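Talk notes – Korthorpe hostel meeting, May 14, 2018
Title: The shared table in a sleeping room

**Start**

Good morning. Thank you for the invitation. I work with the Ultetti hostels, and my subject today is very small: one table, in a room where people sleep in bunk beds.

(Wait for the door to close. Speak slowly.)

We have 51 rooms of this type in three houses. In every room the beds are planned very well. The table is planned by no one. It comes in at the end, where there is space for it.

**What lands on the table**

Last August we asked guests in the Pryor house what they put on the table in the evening. We received 380 answers. Most people wrote small things: snacks, tissues, phone, something for cleaning. Few people wrote that they eat a real meal there.

So the table is a pocket. People empty their day on it. I would like you to keep this word, pocket, for the next slide.

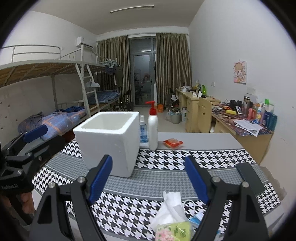
*Slide 4: Table with checked cloth, bunk beds along the left side.*

Give the audience a moment to look. Then ask: which of these things would you put away before sleeping?

Usually somebody says the snack packet. Then I point to the tissue and the face mask. These are personal things, and they lie on the same cloth as the food. The pump bottle and the spray bottle are different – they are for everybody to reach, and they can have a fixed place.

The white foam box is my favorite. An open box is already a kind of storage, if we decide what goes inside. I would put the small packets in it first.

**What we changed**

- One open box on each table, for small things.
- Bottles stand together, on the side far from the beds.
- A small bin under the table. We bought the Praser model, the one with a lid.
- The cloth is washed every week. A pattern hides stains, so please do not wait until you see them.

The evening tidying takes up to 20 minutes for one floor. Before, we did not measure it, so I can not promise you that it is faster.

**Questions**

If they ask about hooks on the bunk rails: we tried, bags fell down at night. Shelf for each bed is better, but the price is for another meeting.

Printed checklist is at the door, please take one.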